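Zarndale publishes house rules for testing pick-and-place robots in simulation

TORNUM, Tuesday, June 30, 2026 - Zarndale today put out its first set of written rules for testing tabletop robot arms in simulation. Free to download, free to copy. The rules cover how a test is set up, what has to be logged, and what a team can and can't claim from the results.

The document is called the Homulska Practice, after the street where the first draft got written. It runs to 67 clauses. Most are short.

"Everybody reports a success rate and hardly anyone says what counted as success," said Marijke Timmermans, who led the drafting. "Did the object end up on the plate, or touching the plate? Did the arm let go? Write it down before you run it. That's clause one."

Main points for teams already running tests:

Success has to be defined in writing before the first run. Changes after that mean a new test, with a new number.

A headline figure needs at least 1,000 simulated runs per task. Anything from 200 up can be published as a pilot, labeled as one. Under 200, internal use only.

Start positions are to be logged for every run, including the runs that get thrown out. Same for the random seed.
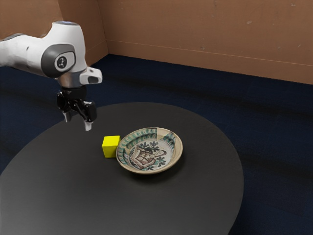
Objects placed close together get their own section. A small block set right beside a dish is a different job from a block standing in open space, becuase the fingers need room on both sides before they close. Under the Practice the gap between the object and its nearest neighbor is recorded, and results for tight and open placements are reported seperately. No averaging the two.

Contact with anything other than the target object is logged as a contact, even if the pick succeeds. Three strengths of contact are defined: brush, push, strike. A strike ends the run.

Moving to real hardware is covered in the last 3 clauses. Simulated results on their own do not clear an arm for work near people. A separate risk assessment is still required, and existing safety standards come first wherever they conflict with the Practice.

"We fought over that part the longest," said Lâm Mạch of Lục, the software firm that tried out the draft on its own test scenes. "Some of our old reports would not pass. We are rerunning them."

Lục will publish its rerun results in July, failures included. Zarndale is taking comments through the end of that month and plans a revised text after. Comments by clause number please, one clause per message.

The Practice is voluntary. No certificate, no logo, no fee.

Full text and blank log sheets are on the Zarndale website. Press questions to the Zarndale office in Tornum, weekday mornings are best.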